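第三章 抓取之前:从一次开放日说起
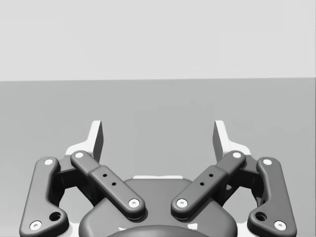
这一章我想先讲讲去Costadari开放日的事。那是2023年3月10日,星期五,我本来只打算待一个上午,结果一直赖到人家收拾桌椅(午饭都忘了吃!)。带我们参观的是Róisín Costello,她做夹持器仿真做了很多年,说话快,走路更快。大家以为她会先放一段抓东西的视频,她却在大屏幕上调出仿真画面,让夹爪张着,什么也不夹,然后问我们:你们觉得它能抓多大的东西?一屋子人开始瞎猜。我盯着看的倒是两根手指下面那对斜着的深灰色连杆,左右各一根,往中间收,像一个没合拢的V字,外侧还各有一根靴子形状的大连杆。我当时心里就想,这不就是我在课堂上画了无数遍的连杆机构嘛,换了身衣服而已!再看手指,朝内的一面颜色深,那是指垫,外壳是浅色的,两边几乎完全对称。对称这件事请你先记着,3.2节推导夹持力的时候要用。

猜完以后,Róisín让我们分组动手。我和魏凤萍(Fung-ping Wei,她后来帮我校了这一章的习题)分在一组,任务听起来简单得有点气人:在仿真里给夹爪写一段闭合程序,抓起一个小方块,再放下。软件是他们自己的,叫Dollent,界面挺朴素,左边参数,右边画面。我们第一次把闭合速度设得太高,方块嗖地飞出去,直接飞出了桌面,旁边那组笑得很大声。第二次我们学乖了,速度降下来,可是忘了改摩擦系数,方块夹是夹住了,一抬就滑。凤萍说要不把力加大,我说别急,先算一算。于是我们俩趴在桌角画受力图,画得歪歪扭扭的,那张纸我到现在还留着。

那天每组可以跑30次仿真,我们差不多全用完了。后来Róisín把各组的记录汇到一起,投在墙上给大家看,一共是357次抓取,成功的和失败的分两种颜色标出来。我原以为失败的点会到处都是,其实它们挤在两块地方:一块是手指合得太快,另一块是夹持力刚好卡在临界值附近。后面这一块特别值得琢磨,方块看着稳稳当当,手臂一加速就掉了。你要是现在还说不清为什么,没关系,读完3.3节再回来想一遍。

下午看的是实物。Kurian展台上有一台机械臂在分拣小零件,他们的工程师把夹持力的上限设成200牛,有个中学生问能不能夹鸡蛋,工程师说能,但你得先告诉我鸡蛋能受多大的力。我觉得这个回答真好,回来的车上一直在念叨。做抓取的人手里总有这么两个数,一个是东西不掉下去至少要多大的力,一个是东西不坏最多能受多大的力,程序要做的就是待在这中间。有时候中间很宽,随便写写都行;有时候窄得可怜,像鸡蛋、草莓,还有我们下一章要碰的软包装袋。

顺便说一句,本章的习题有一半是照着那天的任务改的。手边没有仿真软件也不要紧,纸笔都能做,有Masard教学套件的学校可以直接用里面的夹爪,8月份我带暑期班的时候就是这么上的。每道题请先画图,再列式子,最后才代数字。我知道很多人喜欢反着来(我自己年轻时也是),可连杆一多,反着来很容易把角度的正负号弄错。

读正文以前,请你先做一件小事:伸出拇指和食指,捏起桌上的一支笔,慢慢放松,直到它快要滑下去为止。记住那一刻手指上的感觉,3.1节就从那里开始,我们先来看静摩擦力与夹持力之间的关系。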